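Agnes Mowat has been putting snacks on shelves for most of her working life. She began on the till at Aitken, a corner shop with a single aisle, and now plans counter displays for Clernelel, which supplies small kiosks and office canteens. We met on 4 Nov 2022 at the unit where she tries out her layouts before they go to customers.

Her work is done on a brown tabletop, with clear stands and trays that she moves about until she is satisfied.

"People think you start with the food," she says. "I start with the stand. If it's the wrong height for the counter, it doesn't matter what you put on it."

She likes clear acrylic for the small things – chocolate bars, little boxes, tubs – as it takes up less of the customer's attention than wire or painted metal. The drawback is that it scratches. Clernelel has 200 stands out with customers, and she expects to replace a good many of them next year.

"You wipe them with a paper towel twice and there's a mark. I tell everyone to use a soft cloth. Some do."

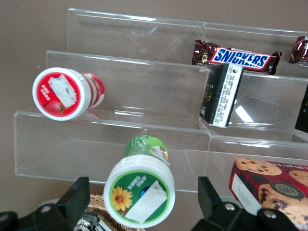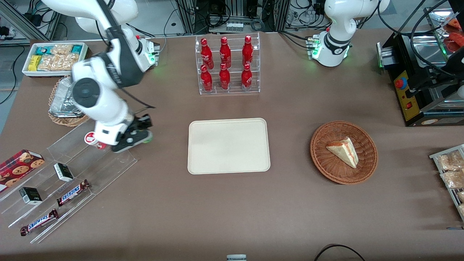 Stepped acrylic stand with chocolate bars and boxes, first picture; the tabletop with bottle rack, tray and wicker basket, second picture.

Drinks get a rack of their own. Mowat prefers the back row to stand a little higher than the front, so that every label can be read from where the customer waits. She keeps one kind of bottle to a rack when she can, and says a block of one colour is easier to find from the door.

Cakes and sandwiches are another matter. "A basket makes a slice look like food," she says. "On plastic it looks like stock."

Her colleague Eilif Strömberg, who looks after the kiosk accounts, does not always agree. In September he asked for the baskets to be dropped from the Plivau order, which covered 150 counters, on the grounds that they collect crumbs. They settled on a basket with a paper liner.

"He was right about the crumbs," Mowat says. "I was right about the basket."

I asked what she would change in the shops she visits. She said most of them put out too much, and then leave the gaps when things sell.

"Bring the front ones forward. It takes a minute. I did it at Aitken every evening before I locked up, and I still do it in other people's shops when I'm waiting to pay."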